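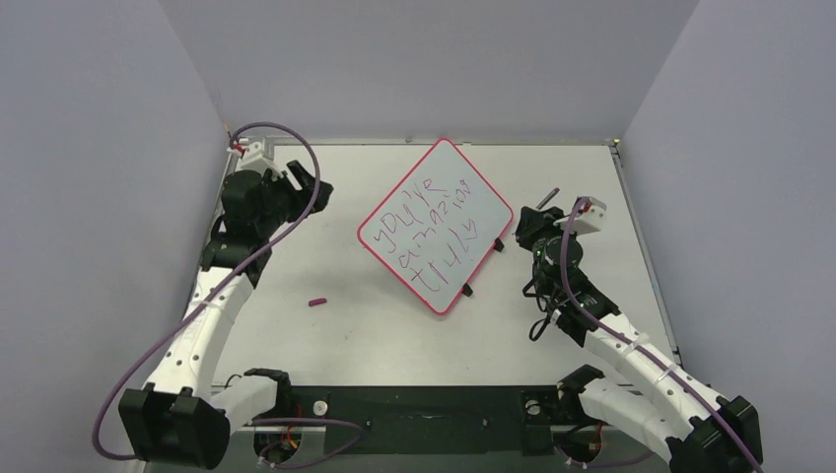 Rugby kit is the worst washing there is, and I say that as someone who has also had a toddler and a spaniel. Two players in our house, one in the under-fourteens and one old enough to know better, and between them they bring home half the pitch every weekend from November onwards. I used to try to keep it all in my head, whose shorts were soaking and who needed the away shirt, and it never worked. What sorted us out was a little whiteboard, the rectangular sort with rounded corners and a thin pinkish-red edge, where you can get three lines of handwriting on before it's full. Mine lives by the back door. Line one is whose kit is in the wash, line two is what's still missing, and line three is whatever I'm cross about.

Mud first. Let it dry! I know everyone wants to plunge the whole lot into hot water the minute it comes through the door, but wet mud just gets pushed further into the fabric. Hang the shirt over something outside, or over the bath if it's tipping down, and leave it overnight. By Monday morning most of it will come off with a stiff brush. Do the brushing outdoors. I did it once in the utility room and was still finding grit behind the freezer at Easter.

After that, a cold soak. I fill an old bucket, chuck in a scoop of ordinary washing powder and leave the socks and shorts in for a couple of hours. Shirts with a printed sponsor or number on the back get less time, and turn them inside out so the print isn't rubbing against everything else. Then a normal wash at 40, no fabric softener. Softener leaves a coating on that stretchy kit fabric and it starts to hold on to smells, and you do not want that with a prop's shirt.

Grass stains need something extra. I rub in a bit of washing-up liquid with an old toothbrush and leave it while I have a cup of tea. White vinegar works too (half and half with water), but don't mix it with bleach, ever. Blood wants cold water and nothing else to begin with, and the sooner the better. Hot water sets it and then you've got a brown mark for the rest of the season.
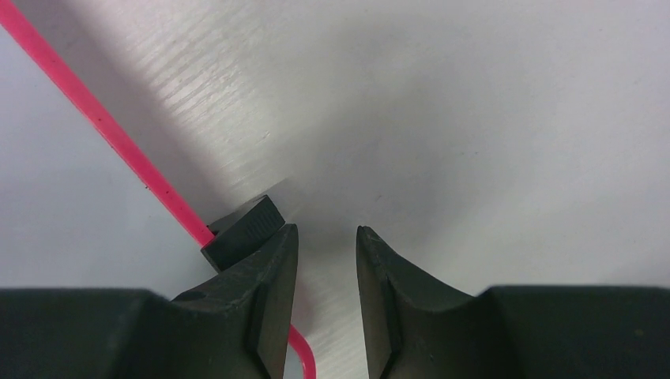

Boots are a different job altogether. Bang them together outside, sole to sole, and get the big lumps off, then go round the studs with a blunt butter knife or a lolly stick. I don't put them in the machine. My neighbour does and swears by it, but I did it with a pair of Brilano moulded ones and the sole came away at the toe, so never again. A damp cloth and a drop of washing-up liquid will do for the uppers.

For drying, stuff them with newspaper and change it after an hour or two, as the first lot gets sopping. Keep them off the radiator. Leather goes hard as a biscuit and the glue gives up. Ours sit on a rack under the stairs with the laces pulled right out and the tongues forward, and they're usually ready for training on Wednesday.

Metal studs want a bit of attention as well. Take them out every few weeks and put a tiny smear of petroleum jelly on the thread – if you leave them in all winter they rust solid and then it's pliers and bad language. I keep the spares and the stud key in an old Teixeira sardine tin, well washed, which slides nicely into the side pocket of the bag.

The bag itself! People forget the bag. Empty it completely on Sunday evening, and I mean turn it upside down and shake it, as there is always a banana. Wipe the inside with warm water and a spoonful of bicarbonate of soda, then leave it unzipped somewhere airy. A couple of dry teabags in the bottom will help with the smell, though not with the shin pads, which need a proper scrub in the sink.

Gumshields get rinsed in cold water after every single game and brushed with toothpaste. Never hot, they go out of shape. Keep the case clean too – I'd been scrubbing the gumshield and putting it straight back into a box I hadn't washed since September.

Last thing is labels. Iron-on ones come off in the wash, so I sew mine in at the hem, two stitches each corner, and I've only lost one sock this year.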